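Notas del ponente – Ropa de cama en alojamientos de rotación alta
Anca Pop, bloque de la mañana, 25 minutos más preguntas

Diapositiva 1. Título
Saludar, presentar a Fovik en una frase y pasar. No leer el índice.

Diapositiva 2. Alcance
Hablamos de textil plano: sábanas, fundas y protectores. Los nórdicos quedan fuera porque su ciclo de lavado es otro.
Los datos proceden de dos establecimientos, Brarnodier y Pivetti. Brarnodier lava con medios propios; Pivetti externaliza. Insistir en que los resultados no se comparan directamente: cambian el agua, el detergente y el tiempo de reposo.

Diapositiva 3. Dotación
Regla habitual: tres juegos por cama. Uno puesto, uno en lavandería, uno en estantería. En Brarnodier la dotación inicial fue de 343 juegos. Al cierre de temporada quedaban 277 aptos.
Pausa. Dejar que el público haga la resta.
Las bajas se reparten entre manchas no recuperables, desgarros en el dobladillo y extravíos. La última categoría es la peor documentada.

Diapositiva 4. Composición
Algodón peinado frente a mezcla con poliéster. La mezcla seca antes y arruga menos; a cambio, forma bolitas en la zona de los pies. El algodón encoge, sobre todo en los primeros lavados. Pedir siempre la medida después del lavado, no la de catálogo.
Si preguntan por el número de hilos: por encima de cierto valor se cuentan los cabos retorcidos y la cifra deja de ser útil.

Diapositiva 5. Secado y planchado
Humedad residual antes de la calandra. Si la pieza entra demasiado seca, el pliegue se fija. Mencionar el caso Pivetti: 114 fundas devueltas en diciembre por amarilleo, atribuido a un aclarado insuficiente – el planchado solo lo hizo visible.

Diapositiva 6. La cama como unidad de trabajo
El coste se calcula por cama vestida, no por kilo. Incluir transporte interno, tendido y revisión. Una bajera mal ajustada obliga a repetir la operación completa.
Citar el accesorio Cui de sujeción en esquina solo si queda tiempo.

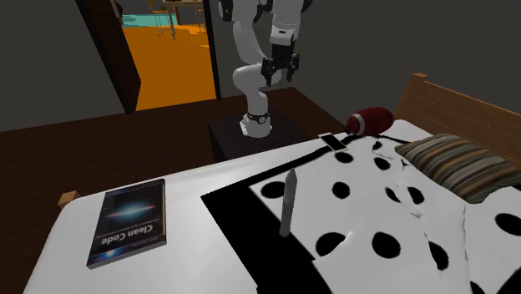
Diapositiva 7. Registro de bajas
Etiqueta cosida en el dobladillo inferior, con mes de entrada y lote. Una línea por pieza retirada: motivo, lote y habitación. El modelo de hoja está en el anexo.

Diapositiva 8. Preguntas
Previsibles: lejía (no en mezclas con elastano), suavizante (reduce la absorción, evitar en protectores) y almacenamiento (balda ventilada, sin bolsa cerrada).
Para presupuestos, remitir a la ficha 792 del dosier impreso.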